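Taras Holovko has directed the Unetti tableware archive since its founding. He met with the newsletter on 23 March 2021 to discuss the collection, which now holds 191 pieces from hotel and canteen kitchens.

"People keep the good china and throw out what they ate from every day," Mr. Holovko said. "We asked for the everyday things."

The first donation came from the former Hordiienko dining hall, which closed in August and had served 300 meals a day.

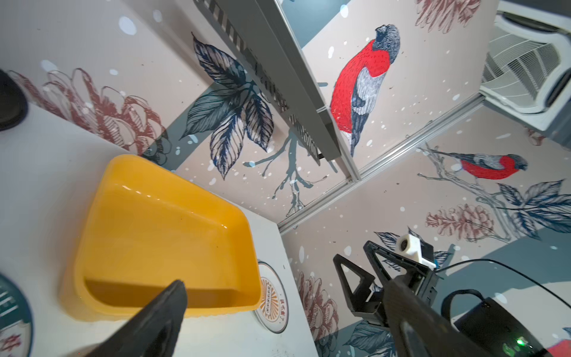 *A yellow plastic tray and a round white plate with an orange emblem.*

Asked how pieces are selected, Mr. Holovko said that condition matters less than a known history. "A chipped bowl with a name and a street attached to it is worth more to us than a perfect set."

Cataloging is led by Severyn Pasichnyk, who joined the archive from Zuninano. Mr. Pasichnyk said that printed marks on plates take the most time. "One maker's mark took me through 101 pages of old price lists," he said. The catalog is open to readers by appointment.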